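# Drikum – a list of bakery words

2 min read

I kept forgetting what bakers call things, so I started writing the words down, and now there are 155 of them in one CSV! Each row has the word, a plain meaning and (when I could find one) a sample sentence.
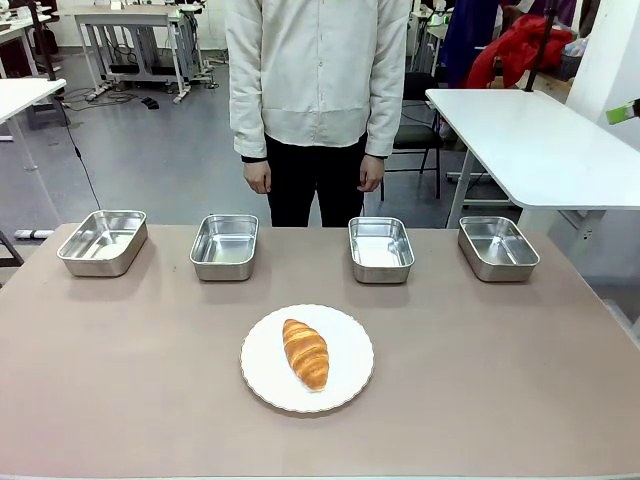
## Known gaps

Bread words are thin – I'm much better on pastry. 15 rows still have no meaning at all, and I'd love help with those. Spelling is American throughout, so expect "donut." Send fixes as a pull request, one word per commit please.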